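Kostden Lab Revises Care Schedule for Hand-Held Grippers

The robotics laboratory at Kostden has adopted a new maintenance routine for the hand-held grippers used at its tabletop station. The routine took effect on Monday and applies to every shift on which the tools are in use.

It covers the finger pads, the mounting hardware and the table on which the tools are operated.
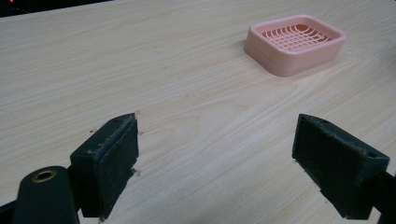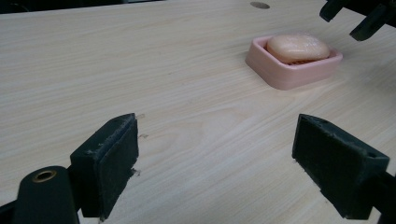
Gripper fingers at the Kostden station, with the pink soap dish used in the handling task. The bar of soap is in the dish in the second picture only.

The change follows an internal review of the station carried out in October under the Flaleo project, which studies the handling of ordinary household objects. The review found that lint and dust were collecting on the gripping surfaces and along the upper edges of the fingers. Cleaning had until then been left to the judgment of the operator, and no record was kept of when a pad had last been cleaned or changed.

Under the new routine, operators inspect both fingers of a tool before the first run of a shift. Loose fibers are lifted off with a dry brush, and the pad is then wiped with a lint-free cloth. Solvents are not permitted, as they may soften the adhesive behind the pad. A pad that has frayed into the contact area is to be replaced. Wear limited to the outer edge is entered in the log and checked again at the end of the shift.

Pads are changed in pairs. The laboratory's earlier practice of changing only the more worn side led to differences in grip between left and right, and finished sessions sometimes had to be repeated. Each pair will now be retired after 900 grasps regardless of appearance. The figure was set by Hägglund, the workshop that supplies the fingers, and will be reviewed when enough log entries are available.

The mounting points receive separate attention. The threaded inserts are to be checked for looseness once a week, and the screws tightened by hand with the driver stored at the station. Power drivers may not be used on the fingers. If an insert turns in its seat, the finger is taken out of service and returned to the workshop with a tag stating the tool number and the date of removal.

After any pad change, the operator closes the fingers fully and confirms that the two faces meet evenly. The opening is then measured at 70 millimeters with the gauge block, and the reading is entered in the log before work resumes. A tool that fails either check may not be used until it has been realigned.

The tabletop is to be wiped at the start of each shift, along with the objects used in the task. Soap residue is to be rinsed from dishes with plain water, and the dishes dried before they are returned to the table.

Replacement pads and log sheets are kept in the Curkeo cabinet beside the station. Operators who have not yet received instruction in the new routine should report to the station desk at 2 p.m. on Monday.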